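Folding on the bed

21/07/2022

I own a dresser, a desk and a perfectly good kitchen table, and I still fold everything on the bed. The table is the right height but it's always half covered with mail. The bed is big and flat, and if I don't finish, I can't go to sleep. That gets me through the pile most nights.

I pull the comforter and pillows off first and leave the fitted sheet on. A tight sheet matters more than I used to think. If it's bunched up, the shirt on top of it bunches up too and the crease goes crooked.

My old way was to fold each shirt in the air against my chest, which is how my mother did it. Adi Setiawan talked me out of that when we shared the apartment on Tuhumury. His way is slower for the first ten shirts and faster after that. Lay the shirt down, take hold of two corners, pull until the fabric goes straight between them, then bring the far edge over. Sleeves go in last – I always want to do them first.

Anything with buttons I close at the collar and one more halfway down. Otherwise the front slides open when you pick it up and you're back where you started.

Blue things get their own turn. I have too many of them, and navy and slate look the same to me under the bedroom light, so I sort them in the afternoon.
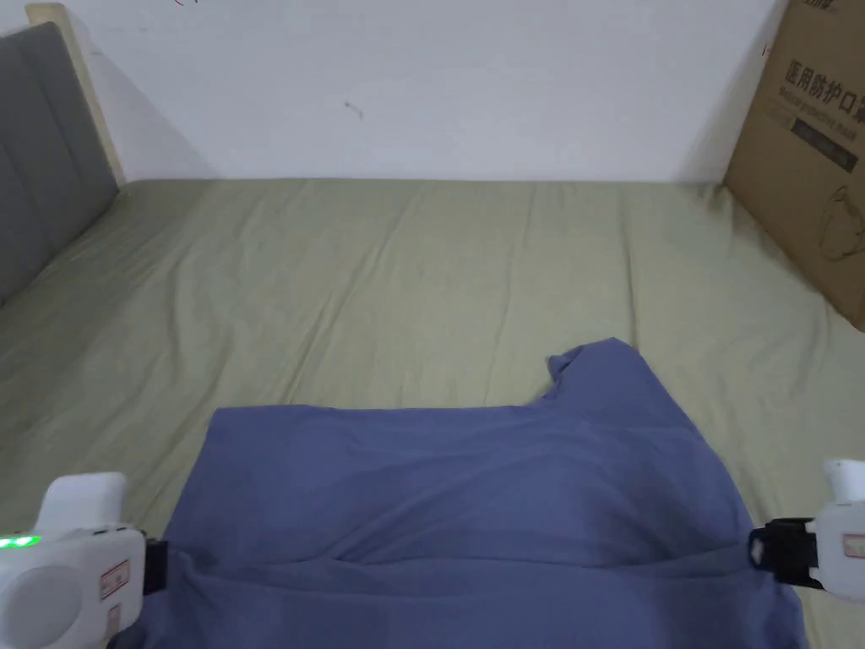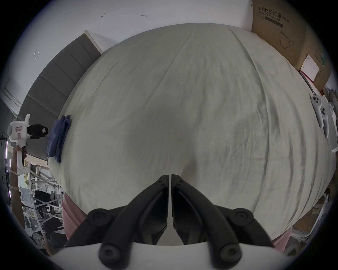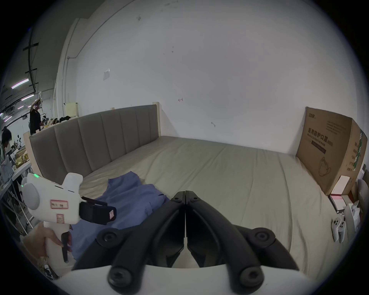

Where it all goes

T-shirts stand on edge in the top drawer, 4 to a row. Button-up shirts lie flat in the second one. Sweaters went into a bin last spring and won't come out until November. I still need a better spot for the spare sheets, which for now are on the closet floor.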